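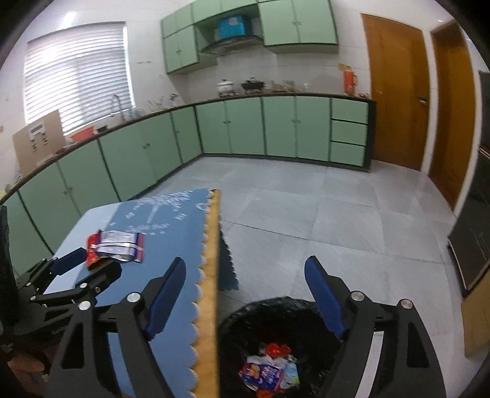 Put the trash can next to the table. Right next to it, touching if you can manage. I've been saying this for years and people keep nodding and then going home to a can under the sink, behind a cabinet door, behind the bottle of vinegar that falls over every time you open the cabinet door.

I'm serious about this. More serious than I am about most things this week.

Consider the snack wrapper. Weighs nothing. Takes up no room, or so you tell yourself, so it stays where you finished with it. Then a second one on top of the first. By evening there's a little foil drift at the end of the table and somebody has to do a Clearing Up, capital letters, with sighing. All of it avoidable if the can had been one arm's length away at the moment the last chip was eaten. You don't need discipline for that. You need a can.

I live in an apartment on Trevor Street, third floor, small kitchen, table against the wall because there's no other place for a table. When I moved in the can was in the hall closet. The closet! I walked to it, at first. Then I stopped walking to it. By June I was eating breakfast next to Tuesday's cracker sleeve and calling it normal.

So I measured once, out of spite. One week, every trip from table to closet and back, counted in steps on the pad by the phone. 186 steps in the week. Which is nothing, I know. A person can walk 186 steps. But that was only the trips I made, and the table was still a mess, so you see where the problem is. It's in the trips I didn't make.

Moved the can. Problem gone in a day, and it has stayed gone except at holidays.

Now the objections, because I get them all, mostly from my brother-in-law, Ľubomír Šimko, who keeps a beautiful kitchen and never sits down in it.

Objection one, it's ugly. Yes. It's a can with a bag in it. The black bag especially, all creases and shine round the rim, nobody's idea of decor. But what's uglier, a bag doing its job or a tabletop covered in wrappers with a nice clean floor beside it? Ľubomír says guests look at the can. Guests look at whatever they're about to put their elbow in.

Objection two, the smell. Take it out more often. A small can next to the table gets full faster and gets emptied faster, so it smells less than the enormous one under the sink which you visit twice a month like a relative. Coffee grounds and onion ends I carry across to the lidded pail, fine, I'm not a barbarian. The table can is for dry stuff. Wrappers, napkins, junk mail, the little tags off tea bags.

Objection three, and this is the one that gets me, you'll throw things away by accident. Ridwan Wibisono upstairs swept a whole electric bill off his table with the peanut shells. True story, he had to call them. But he's a sweeper. He clears a table with his forearm. Pick things up one at a time, look at what's in your hand, drop it. Takes no longer and you keep your bills.

And since I'm on it. The lid. No lid on the table can. Any lid at all, pedal, swing, push, adds one more thing to do with a hand that's already full, and the wrapper goes back down on the table while you deal with it. I had a Virneo can with a sensor lid for a while. It opened when I walked past and stayed shut when I wanted it. Gave it to the thrift store. Someone else is waving at it now.

A word for tablecloths too. People think a cloth is fussy. A cloth makes you tidy. Nobody wants a greasy foil packet sitting on a printed cloth with a scalloped edge, you see it straight away, it bothers you, you pick it up. On bare wood you could leave it till spring. My mother had a cloth on every day and the can by the table leg, and I thought it was old fashioned and a bit embarassing, and here I am with exactly the same set up. Mine came from a market stall, has a coffee ring near one corner that won't come out. Still works.

What I won't accept is the tray. The "landing tray", the catch-all, the basket where things wait. My sister has 3 of them. Things don't wait in there, they live there. Open one up and it's receipts and candy wrappers and a battery. Just a slower trash can with nicer handles.

Go look at your table. If there's a wrapper on it, check where your can is. Then drag the can over their, tonight, before you talk yourself out of it. Leave it a week. If you hate it, put it back in the closet.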